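Can machines do household and shop-floor chores yet? Frequently asked questions

Reading time: 4 minutes

These answers cover the chore trials run at Storna under the Ilar programme. They are written for housing managers, small workshop owners and anyone else who has been asked to put a price on an arm for tidying, wiping or fetching. The short answer is "some chores, in some rooms, at a pace slower than a person".

What counts as a chore in your trials?

A chore is a task with a start state, an end state and a written pass rule. "Clean the bathroom" does not qualify. "Put the object on the tank lid without knocking anything off it" does. We keep a list of 96 such tasks. Household tasks cover kitchens, bathrooms and hallways. Shop-floor tasks cover bench clearing, bin sorting and returning hand tools to a rack.

Which chores can be done reliably now?

Picking up a single rigid object from a clear surface and placing it on another clear surface. Opening a drawer with a bar handle. Moving parts of one known shape between trays. On the shop floor these were solved long ago, provided the parts arrive in the same place each time. The difficulty returns as soon as they do not.

Which chores are still poor?

Anything involving cloth, bags or thin film. Anything behind something else. Wiping is fair on flat surfaces and poor round taps, hinges and pipework. Pouring is left out of the current list.

Why do you use bathrooms so often?

A bathroom is small, has few flat surfaces, and those surfaces collect things of very different shape. A tank lid is a narrow shelf. A bottle or tube on a closed seat can roll. An arm has to reach in over the fittings, and a base placed to one side loses part of its useful range in doing so. If a planner copes with this, a worktop usually gives it little trouble. 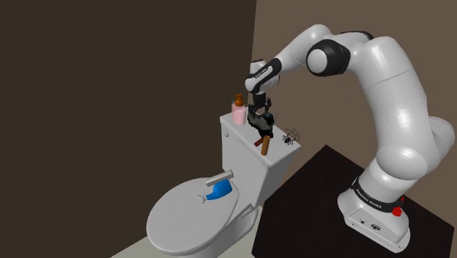

Placement task in simulation: soft object held over a cluttered tank lid, with a bottle and cylinder lying on the closed seat.

Why is a soft object harder than a bottle?

A bottle keeps its shape when gripped, so its lower edge can be worked out from the grip point. A pouch or a bundle of cloth sags, and its lowest point depends on where the fingers closed. Clearance must be measured after the lift. In tight placements our Tak planner therefore pauses above the surface, takes a new estimate of the hanging shape and only then lowers. The pause is slow and we have not found a safe way to remove it.

Do simulated results carry over to a real room?

In part. Reach and collision results carry over well if the room has been measured properly. Grasping of rigid objects carries over fairly well. Results for soft objects do not, and we report them separately. Simulated cloth tends to be too well behaved, and simulated porcelain has no film of soap on it.

How many attempts have you run?

The current set holds 1697 simulated attempts and 328 attempts on hardware. The two figures should not be added together. An attempt that needed a person to step in is logged as a fail, even if the object ended up in the right place.

Does the arm know what should be thrown away?

No. The software sorts objects by instruction. If told to clear a lid, it will clear everything on it that it can grasp. If told to keep certain items, it must be able to recognise them. Small, thin-legged or very dark things are often missed, and a missed object may be pushed off or pressed down on. Deciding what is rubbish remains a job for the person who lives or works there.

Can one arm serve two rooms?

Not in our set-up. The arms are fixed at the base. Broltus, our wheeled carrier, has been tested in 2 workshops and in no homes. Door thresholds are the main obstacle, followed by mats.

Is it cheaper than a person?

For mixed household work, no. Set-up for a single bathroom took over two days in our hands, including measuring and checking. For repeated bench clearing on a long shift the sums are closer, and depend mainly on how often the bench layout changes.

When will this page be updated?

The hardware results are due for revision in October, once the wiping tasks have been rerun with the new pads. Task definitions and pass rules will stay as they are until that set is closed.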